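Visit to Zandumeo, Onthorpe, 18 January 2026 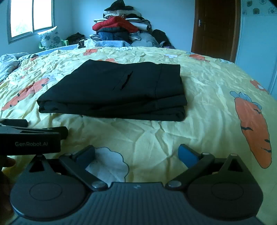
Zandumeo rents out hand-held grippers by the week, and Nima Arabzadeh took us through the kit. The pitch is that people can record chores at home without a robot arm. Folding is the usual first job – a black garment in a neat rectangle on a carrot-print bedspread is typical of the work. The two finger pads are blue and easy to keep track of. The kit costs $300 for 14 days. I would want a longer trial before signing up.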